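Re: [deformables] Knot tying from wrist-tracked human demos, numbers and a question

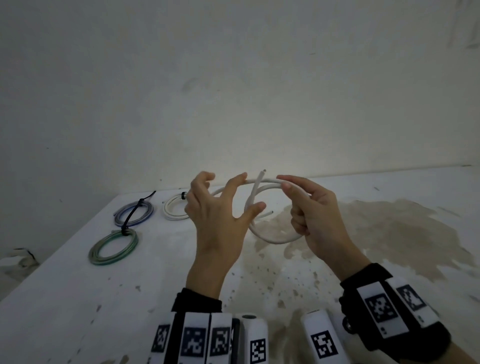 Sorry for the slow answer, we were rerunning the evaluation and I wanted to have the final numbers before I wrote back. I'll quote the parts I'm replying to.

On 5/9/21 the Rastside group wrote:
> We read your note on the cable work with interest. We tried
> something close to it last year with rope and gave up, mostly
> over the fingers. Two things we would like to know. First, do you
> use the wrist pose directly as the action, or do you retarget the
> whole hand? Second, how do you deal with the time when the markers
> are out of view? In our data that was bad enough that we threw
> away whole sessions.
>
> Also, is there any plan to release the demos?

Taking the first one: wrist pose is the action, plus one number per hand for how far the thumb is from the index finger. We did try retargeting all the fingers. It looked nice in playback and trained worse. For a loose overhand knot most of what the fingers do is hold the loop open, and the policy can learn a version of that with a plain pinch if the wrists are in the right place. I would not expect this to hold for tight knots, or for anything where the cable has to roll between the fingertips.

On the markers: each wrist device has several marker panels facing different ways, and we solve for one rigid pose per device from whatever panels the head camera can read. One good panel is enough for a rough pose. Two is a lot better, mainly in rotation. Gaps come when the hands cross over, which is also the part of the knot you care about most. We fill short gaps with the inertial data and cut the demo if the gap is longer than 40 frames. We started with a much stricter limit and lost most of the crossings, so the policy learned to start knots and never finish them.

Now the numbers. We recorded 3,271 demos in total at the Rernville lab. After the gap filter and a manual pass for dropped cables, we trained on 2,000 of them. Tests were on 4 materials: a white cable, a stiffer black cable, and two kinds of clear tubing. The white cable is by far the best case. The tubing is worst, and I think there are two separate causes. It springs back when the grip opens, and the segmentation loses the strand order at the crossing because you can see one strand through the other. I have not pulled those two apart yet. Painting a length of tubing would be the obvious check.

One thing that surprised me is how much the cut ends matter. If both ends are visible at the start, the policy picks the right one to pass through the loop most of the time. If one starts hidden under the cable it will often pull on the middle of a strand and the loop just closes up. We are adding demos that start with a hidden end – the demonstrator has to find it first – and will see if that helps.

On release: yes, the plan is November, under the Oei name, with the raw video, the solved poses and the filter script. The demos we cut will be included and flagged, so you can set your own gap limit. The Drendau calibration files will be in there too, but check the axis convention before you use them. Left and right wrist are not mirrored in the way you would guess.

> Did you fix the table height between sessions?

No. It's in the metadata for the later sessions only. The poses are stored relative to the head camera, so it mattered less than we feared, but I would record it from the start if I did this again.

If you still have the sessions you threw away, I would be glad to run our pose solver on one of them. Raw video and the panel layout is all I need.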